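The Cheapest Flowers in the Room

I have killed a lot of flowers. Roses mostly, a few hydrangeas that sulked from the minute I got them home, and one very expensive orchid I'd rather not discuss. So when I moved to Ulgate and found a flower stall on my walk home, I decided I was going to learn one flower properly and leave the rest to people with talent. I picked tulips. They were the cheapest thing in the bucket!

The stall is called Siriwardena, and it's run by Anoma Begum, who has very firm ideas about tulips and shares them with anyone holding a wallet. My first lesson was about buying. I'd been going for the big open ones, because they looked like better value. Anoma took the bunch right out of my hand and gave me one that was shut up tight, green at the edges, a bit like a bundle of asparagus. "Rub the leaves together," she said. If they squeak, they're fresh. I stood there on the sidewalk squeaking tulips at four in the afternoon and I've done it ever since.

The second thing I learned is that tulips keep growing after they're cut. I had no idea! You put them in a vase at night, all neat and level, and by the weekend they're an inch taller and leaning toward the window like they've heard their name called. They bend to the light, and they go floppy in a warm room. For a while I fought this (wire, pennies in the water, a pin through the neck, every trick my mother-in-law swore by) and then I gave up and started turning the vase a little every morning. It helps. The droop is half of what I like about them now anyway.
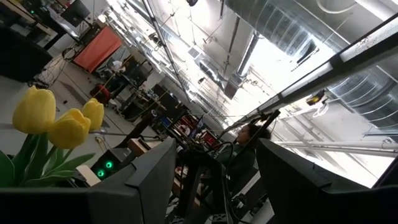
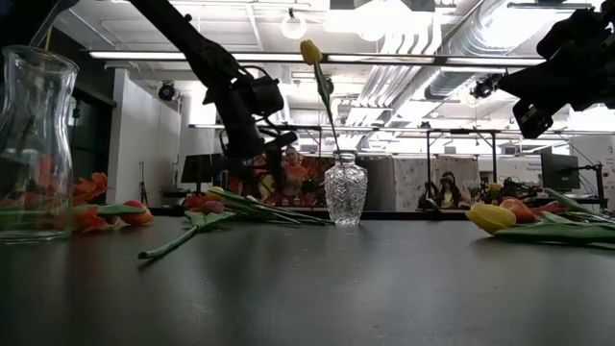
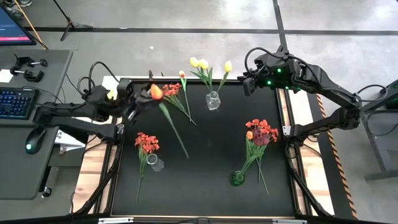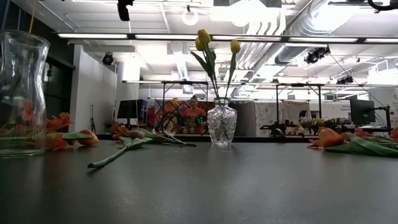
Tulips in yellow and in orange, with some glass to put them in.

Color is where Anoma and I part ways. She's a one-color woman. All yellow, or all white, packed tight, done. I like a mix, and the louder the better — orange next to pink next to that dark purple that looks black after sunset. My sister in Bistau once came over for dinner, looked at my table and asked if it was somebody's birthday. I took that as praise.

We do agree on vases, though. A tulip wants something to lean on. If the neck is too wide the whole bunch slides apart and you get a ring of flowers staring at the floor with a hole in the middle. I've got seven vases now, nearly all from the thrift store in Zesau, and the one I use most is a plain water pitcher with a chip in the handle. Keep the water shallow, a few inches at most, and cold. Top it up every day, because tulips drink like horses. Trim the ends when you think of it. I never use the little packets of food, and mine last about eight days if I keep them away from the radiator and the fruit bowl.

And don't mix them with daffodils on the first day! I did that for an entire spring before Anoma caught me. Fresh-cut daffodils leak a kind of sap that clogs up other flowers, so they need to sit in their own water overnight first. I thought I'd been buying bad tulips. I'd even complained to her about it, loudly, in front of customers.

Last fall I finally planted some of my own, four short rows by the back steps, pointy end up. The squirrels got most of one row. The rest I covered with chicken wire and then forgot about completely until a green nose came poking through in the cold, and I went out in my slippers to look at it. I've been out there every morning since, coffee in hand, moving the wire an inch this way or that. Anoma says I should cut them as soon as they show color. I haven't told her I'm planning to leave them where they are.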